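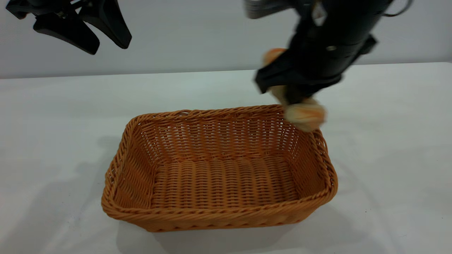

The basket, empty again.

Home | Diary | Larder | Letters | About

December, before breakfast

Drove out to Poscombe for eggs yesterday and came home with a head full of claims. The woman at the farm stand has a new sign up. Pasture raised, it says, in green paint, with a hen on it. I asked what the hens were eating on pasture in December, with the ground like iron, and she said they get a ration this time of year. Well, so do the hens that supply the supermarket. I bought the eggs anyway. They cost me more than I want to write down.

I have been told for years that a real farm egg has a yolk the color of a marigold and that the color is where the goodness is. I believed it until I read a feed label. You can put marigold in the feed! Or paprika, or corn. The yolk comes out orange and everybody at the table says oh, you can taste the difference. I'm not sure I can.

So last night I did what I've been threatening to do and boiled them blind. Poscombe eggs, the cheap Calleo ones from the store, and a few that Nabila Simanjuntak brought from her own hens over at Rudham. I gave every one 9 minutes and had Nabila peel them in the kitchen and bring them in mashed with a little salt, lights low so I couldn't go by color. I got Nabila's right. The other two I had backward, and I was quite sure of myself too.

Nabila says it proves nothing because hers were laid that morning and the rest could be any age. Fair enough. She also says boiling is a stupid way to test an egg and I should have poached them. She may be right about that. Freshness I will grant. A fresh white sits up in the pan and an old one runs all over the place. Whether that has anything to do with grass, I couldn't say.

My cousin in Toledo sent me an article that says farm eggs have more of this and less of that. It rests on 6 farms and one summer. I'd like to see the same thing done in winter with the hens shut in, and I'd like somebody other than an egg seller to pay for it.

Still to do: ask at Poscombe when they collect and whether they date the boxes. Return Nabila's bowl. Try the poached version, if I can face more eggs.

Comments (3)

hensandhoe: Mine go off lay completely in winter. Anyone selling loads of eggs in December has lights on in the coop. Ask her that.

Marigold skeptic: My mother fed hers on kitchen scraps and the yolks were pale as butter. Best eggs I ever had.

R.T.: Poach them. Your friend is right.

Contact | Copyright, all entries | Back to top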